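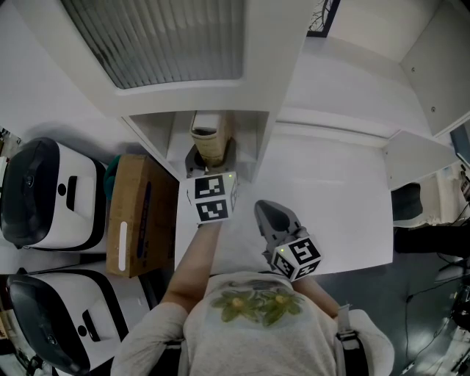 Ticket 3000-54: Cup keeps tipping in desk cubby
Product: Stisten desk with shelf unit, white
Status: Solved
Opened: Saturday, February 15, 2020

Original message

Hi Clokinard support! First, I love this desk. The top is bright, it wipes clean in seconds, and having the cubby right at the far edge means my small stuff finally has a home. One problem though. I keep a tan cup with a rolled rim in there (the round straight-sided kind) and it won't stay put. It stands fine when I set it down, then I pull open the cabinet above, the one with the frosted glass, and the cup creeps toward the front. Twice it has gone over and thrown pens all over the table.

Tried so far:
Moved the cup to the back of the cubby. Still creeps, only slower.
Took out half the pens. No change.
Put a folded napkin under it. Worse!

Any ideas? I really don't want to give up the cubby.

Reply from support

Thanks for the great write-up, the napkin test helps a lot. Please put a small level on the cubby floor, front to back, and then on the tabletop. Let us know which way the bubble goes on each. Also check the round fastener on the side of the tall section and tell us if it turns by hand.

Customer update

OK, this was fun. Tabletop is dead level. Cubby floor leans toward me, not by much, but the bubble is clearly off. And yes, the fastener turns with two fingers! I didn't even know it was supposed to be tight.

Reply from support

That's your lean. Empty the cubby, push the shelving unit back until it meets the edge of the table squarely, and snug the fastener by hand plus a quarter turn. Don't force it past that. Then check the level again before the cup goes back in. If the bubble is still off, slip one of the thin shims from parts bag 26 under the front foot of the unit.

Customer update

It worked! Quarter turn and one shim. I opened and shut the cabinet over and over and the cup didn't budge, full load of pens and a pair of scissors. I also cut a little square of Fumum shelf liner to go under it, probably overkill, but it looks nice and it doesn't bunch up like the napkin did.

Should I check the fastener again at some point?

Reply from support

Yes, give it a quick twist in April. Closing this one, and you can reopen it any time by replying here.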